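# the great pencil case thread

ok so I am finally doing the desk supplies cleanout I've been threatening since February. starting small. one pencil case. how hard can it be

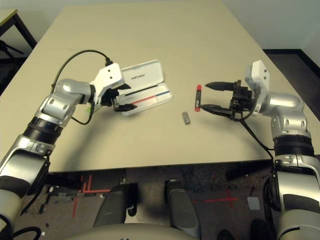 My rule for this year is that whatever I write with has to fit in one case, lid shut, no rubber band around it. I've broken that rule every year since college. The white case won the job because the lid hinges open and stays standing at the back, so I can see what I'm grabbing. That marker with a red cap at each end is standing on the table next to it because I haven't decided about it yet. Same with the little gray thing lying in front. They're on trial.

---

Some history for the newer people here: I am a pen person. I don't mean fancy pens, I mean I can't walk past a stationery aisle. My old case was a zip pouch from Domuner, and it got so fat the zipper gave up in the middle and just smiled at me for two years.

---

So I dumped the zip pouch out on the bed and tested every single thing in it on the back of a phone bill. Almost 100 items!! That includes paper clips, but still. The dead pens made a pile I'm not proud of.

---

Things I found that I'd like to discuss:
- 9 golf pencils (I have never golfed)
- a key, no idea
- a highlighter so dry it squeaked
- a coupon for a sandwich place that closed

---

Farah Lubis replied to the golf pencils with "those are mine" and Farah, they are NOT, you took yours back when you moved out. I have witnesses. I have Wahyudi.

---

Update, Wahyudi Lumbantobing is refusing to be a witness.

---

OK the actual sorting. I tried doing it by color first and that was dumb, I own so much blue. Then I did it by how often I reach for the thing in a normal week and that went way faster. Daily stuff goes in the case. Sometimes stuff goes in the drawer. Never stuff goes to the art shelf at the community center, if it still works.

---

A couple of you asked why a hard case and not a roll or a cup. I love a cup! But I carry my stuff from the kitchen to the back room and then to the library, and a cup doesn't travel. The roll I had (Grestinau, nice canvas, no complaints) took forever to tie back up and I'd end up just stuffing it in my bag open.

---

My one gripe with hard cases is the rattling. Somebody in the replies last time said to cut a strip of felt for the bottom and I've been meaning to try it. If you have felt scraps and live near me - hello, hi, I will trade you golf pencils.

---

Double-ended marker debate. In favor: two ends. Against: whichever end I uncap first is always the wrong one. I have uncapped the wrong end in front of a whole room of people. I did a little speech about it, too, it was awful.

---

Inga says keep it. Inga is my sister's dog so I may be reading into it, but she sat down next to it and looked at me.

---

Somebody wants to know my method for testing erasers. I scribble hard with a soft pencil, count to 5, and rub. If it smears pink or gray all over the paper it goes in the trash. A good eraser makes those long crumbs you can roll up into one piece. I've got very strong feelings about this and will be taking no questions.

---

I lied, one question, from Farah again: "what about the Ceklow gel pens." The Ceklow gel pens are staying. They skip, they leak a little when it's warm out, and I have used them for every birthday card I've ever written you, so maybe be nice.

---

Also cleared the table off for this and wow I should do that more often?? I'd forgotten it was beige. It's usually mail and cereal bowls all the way to the wall.

---

Evening check-in. The bed is clear so I can sleep in it tonight. Drawer is fuller than I wanted. Bag for the community center is by the door where I'll trip over it, which is how I remember things.

---

Wahyudi just texted that the key might be for his bike lock. The bike lock he cut off with bolt cutters last summer. After looking for the key for a week. In my apartment.

---

I'm going to let him have this one quietly.

---

Still haven't ruled on the marker. If it's sitting on the table in the morning I'm putting it in the drawer. Tomorrow is sticky notes and I already know it's going to be bad, I found a stack under the toaster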